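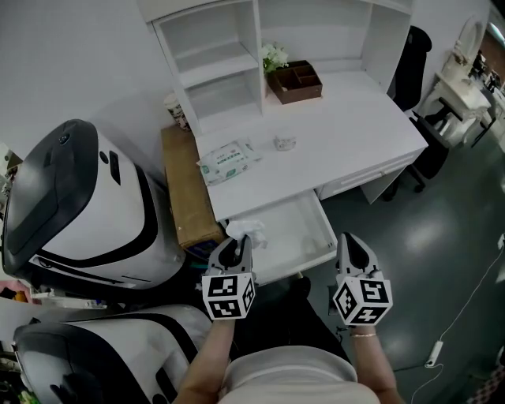
Open Studios at the Okafor Building, Reviewed on Foot

By Omolara Ogundipe

Print | E-mail

The flyer promised 101 artists under one roof. I went in July with a comfortable pair of shoes and some doubts, and I'd say the shoes did better. A lot of the doors on the upper floors were shut, and the map had two different rooms marked as the etching shop.

Ulia, the print group on the ground floor, was the best stop. They pulled a two-color linocut while we watched, and the second color landed a hair to the left of the first. The printer said she liked it that way. Maybe so. She pulled the next one straight.

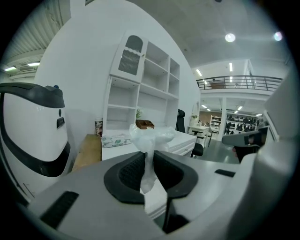
Exhibitions & Visits

Upstairs, Tusau had a wall of gray paintings with a talk to go with them. The talk ran 15 minutes and used the word "tension" a great deal. I looked for it. I found one canvas, low on the left, where a thin warm line pushes against the edge and the whole thing wakes up. The rest looked like studies for it, priced as if they weren't.

Bestirer, who run the event, say 2,557 people came last year. I'd like to know who was at the door, and whether they counted me again after lunch.
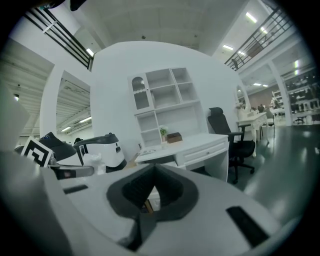 Two grippers and a small white bottle.

Go early if you go. Start with Ulia and ask to see the proofs in the flat drawers, which weren't on show and were better than what was framed. Coffee is extra.

We use cookies to remember your settings. Accept | Manage choices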